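Settling into a condo unit at Merngate

Check the elevator booking before you pack anything. Most buildings hold the service elevator for three hours at a time, and the slot starts when it starts, whether or not your truck has arrived.

Measure the elevator door as well as the car. A sofa that fits standing up inside may still not clear the opening. Write the numbers on a card and take it along when you shop for furniture.

Older units, including those finished before 2000, often have one shutoff valve for the kitchen and another for the bath. Find both on the first day and turn each one a little. A stiff valve should go on your repair list.

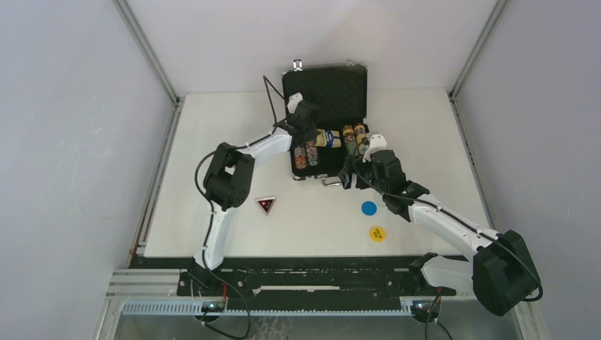

Storage lockers are usually smaller than people expect. Put things you use once or twice a year at the back and leave a narrow path down one side. Keep cardboard off the concrete – a couple of wood slats will do.

For balcony doors, vacuum the track first, then wipe it with a damp cloth. Use dry silicone spray on the rollers. Oil collects grit.

Hang heavy mirrors on studs. In many condos the studs are 16 inches apart, but walls shared with a neighbor may be concrete, and you should ask the management office before drilling those.

Replace the fan coil filter every three months. Write the date on the edge with a marker.

Posted by Ginevra Grasso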